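Thirty days of sewing my own clothes (and I'm hooked)

May 16, 2018

So I made it to day 30!! For anyone who missed my last post, I promised myself I'd spend at least a little time at the sewing machine every single day for a month, and I did it, even on the day I had a headache and only threaded a needle and wound one bobbin. I'm counting the bobbin.

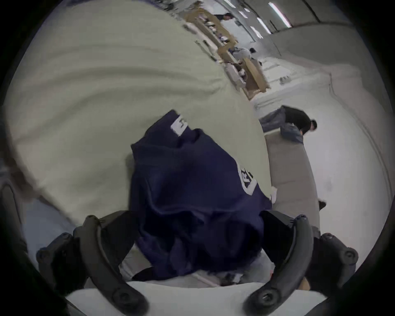
I started with mending, mostly because my pile had gotten so high it was falling off the chair. Split seams, missing buttons, a pair of shorts with a pocket that dropped my keys straight down my leg. I used to think of mending as a chore, but put on a podcast and it's such a nice way to spend an evening! I got through the whole pile in a week and then went around the house looking for more things with holes in them.

Then came the skirt. I bought the Wakura pattern two years ago and never dared cut it out (the paper was still folded the way it came). It's a plain A-line with big pockets and a side zipper, and the instructions are so clear that I only got lost once, at the waistband, which I put on inside out. Twice. My seam ripper and I are very close now. But the pockets! I can fit my phone, my wallet and a sandwich in there, and yes, I have tried the sandwich.

The fabric is a mustard cotton twill from Tevico, the little shop by the bus station that I walked past for years thinking they sold curtains. They do sell curtains, but go all the way to the back, past the counter, and there's a whole wall of remnants. I came out with three pieces and spent 55 dollars, which is more than I meant to, but one of them is a green linen I keep taking out of the bag just to look at.

A few things I've picked up so far. Wash your fabric before you cut it, please learn from my first pair of pajama pants. Press every seam as you go, it makes a huge difference and even my wobbly ones look pretty decent after a good ironing. And change your needle! I'd been using the same one since I got my machine, and when I finally put in a new one the stitches came out so even that I called my sister into the room to look at them.

I'm already planning the next thing. I really want to try the Strömberg shirt, which has a real collar and cuffs and 58 pages of instructions, so that could take me all summer. I've got an old bedsheet washed and ready for a practice version, and I'm cutting out the collar tonight. If you've made it, please leave me a comment and tell me how bad the cuffs are!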